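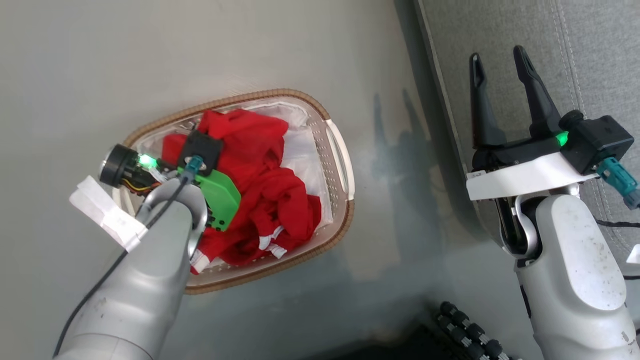 カテゴリ:暮らしの道具 > 洗濯・乾燥
最終更新:9月

Loltowの折りたたみ室内物干し、使って4か月。時間ないのでざっと書きます。

結論から。買ってよかった、ただし脚。脚だけなんとかしてほしい。

前に使ってたのはOrtonのX型。丈夫だけど重い。出すのが面倒で、結局カーテンレールに掛ける生活に戻ってた。で、Ho-yin Siuさんのブログで見かけてLoltowに乗り換え。送料が300円かかった。店頭では見たことない、うちの近所だけかも。

組み立て。ほぼなし。箱から出して開いて、横バーを引っぱるだけ。説明書は紙一枚、日本語ちょっと変。「バーを愛して伸ばす」と書いてある。たぶん誤訳。愛して伸ばしました。

干せる量。2人分の一日ぶんは余裕。バスタオルは2枚まで、3枚目を掛けると風が通らなくて生乾き臭が出る。シーツは無理。半分に折ればいけるけど裾が床につく。パーカーはフードが最後まで乾かないので、逆さに吊るほうがまし。逆さだとポケットの裏も乾く。

横バーは伸ばすと少したわむ。濡れたジーンズを真ん中に掛けたらはっきり下がった。端に寄せれば平気。ハンガーがすべって真ん中に集まってくるのが地味に嫌で、100均のすべり止めリングを買ってきてはめた。これで解決。最初からつけといてほしい。

で、脚。キャスターが4つ、ストッパーは片側だけ。フローリングだと窓を開けた風で動く。夜中に除湿機の首振りでじわじわ移動してて、朝ドアの前にいた。あとキャスターのゴムが硬くて、敷居をまたぐとガコンと鳴る。集合住宅だと夜はちょっと気を使う。

うちは夜9時すぎに干して、朝6時に取りこむかたち。除湿機つければ薄手は全部乾いてる。厚手の靴下がたまに怪しい。梅雨のあいだもこれで回せたので、そこは文句なし。扇風機でもいいけど、時間が倍くらいかかる印象。計ってはないです。

収納。畳むと薄い。冷蔵庫の横のすきまに入った。ただ畳むときロックが固くて、爪が欠けた。手袋したほうがいい。Kam-wah Fangさんのレビューだと「使ううちにゆるむ」とあったけど、うちのはまだ固いまま。個体差なのか。

サビは今のところなし。つなぎ目の樹脂が少し黄ばんできた気がする。窓際に置きっぱなしだからかも。

比較でちょっとだけ。Thaweesakの壁付けタイプも候補だった。見た目は断然あっち。でも賃貸で穴が開けられず断念。Plallellのは突っぱり式で、天井の強度が不安でやめた。持ち家の人はThaweesak見てみてもいいとおもいます。使ったことはないので保証はできまぜんが。

星は5つ中4つ。脚で1つ減。

追記:問い合わせたらストッパーつきキャスターが別売りであるらしい。品番563。注文してみた、届いたらまた書きます。

タグ:室内干し/物干し/部屋干し/Loltow/レビュー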